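Genolham Field Robotics Notes > Perception and Control > Section 4

26 shares | 3 comments

4. Visibility-Gated Path Following

4.1 Motivation

The path follower described in Section 3 takes two inputs: a drivable-area mask from the forward camera and a short-horizon motion estimate from leg odometry. In dry conditions the mask is the stronger of the two, and the planner weights it accordingly. Rain breaks this arrangement in ways that a single confidence score does not capture. Water on the lens lowers contrast over the whole mask, which the segmentation network reports as a mild and evenly spread drop in confidence. Standing water leaves local contrast high but puts the wrong content in it: sky, rails and tree canopy appear below the horizon with edges as sharp as the real ones. The network is then confident and wrong.

Earlier versions of the Drollum stack handled both cases with one threshold. When mean mask confidence fell below the threshold, the robot slowed down. This worked for droplets and failed for reflections, where the robot kept its commanded speed and steered away from mirrored fence posts.

4.2 Gating Scheme

We replace the single threshold with two gates evaluated on separate image regions. The image is divided into 60 cells. For each cell we compute a blur measure b from the variance of the Laplacian, and a reflection score r from the vertical correlation between the cell and its mirror across the locally estimated waterline. The waterline is taken as the lowest boundary at which the mask label changes from ground to structure. Where no such boundary exists in a column, r is set to zero and the column is marked unobserved.

Cells with high b are dropped from the mask and filled from the motion-compensated mask of the previous cycle, provided that the previous value is less than 500 ms old. Cells with high r are kept as ground but lose their edge terms, so that an apparent boundary inside them cannot attract or repel the centerline fit. The order matters. Running the reflection gate first produced spurious correlations between blurred cells, and in the logs from March the centerline estimate oscillated whenever the two gates disagreed.

The white parts of the robot's own front body reach into the bottom of the image. A static self-mask removed them poorly because body pitch changes through the gait cycle. We therefore compute the self-mask from joint state at each cycle, following the body model maintained by Tyyne Ikonen for the Nurmi platform.

4.3 Boundary Selection

The centerline fit needs at least one lateral boundary. The fitter accepts three types, ranked by how well they held up in wet runs: post-and-rail fence, raised curb, and surface color change. Fence rails rank first. They sit above the water, and their convergence gives a usable heading estimate even when the nearer posts are smeared. Curbs are accurate until they are submerged. Color change is used only when neither of the others is available, and it carries a wide lateral variance.

If one side of the path is lost, the fitter continues on the other side with the last accepted width. If both are lost for more than 320 ms, the controller commands a stop and holds heading.

Figure 4. Views of a fence-lined path in rain.
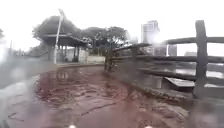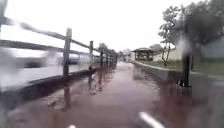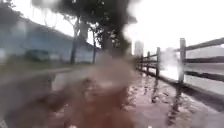
4.4 Implementation

The gates run as one node ahead of the centerline fitter and share its image buffer. Both are written against the Fitex message layer, and either can be disabled at run time for ablation. Parameters were tuned on recorded logs only; no threshold was changed between the tuning set and the evaluation set.

One limitation follows directly from the definition of r. The mirror test assumes a level water surface and a small roll angle. Ripples lower the correlation, and a strongly rippled reflection can pass through the gate as valid texture. We tried averaging r over several cycles, which recovered part of the loss but delayed the response on entering a new puddle. The averaged version is left off by default.

A second limitation concerns depth. Neither gate estimates how deep the water is, and the planner treats all cells labeled ground as equally passable. Contact timing from the legs gives some indication after the fact, and Section 5 describes how it is fed back into the speed limit.

Contact the authors | Copyright Genolham | Back to top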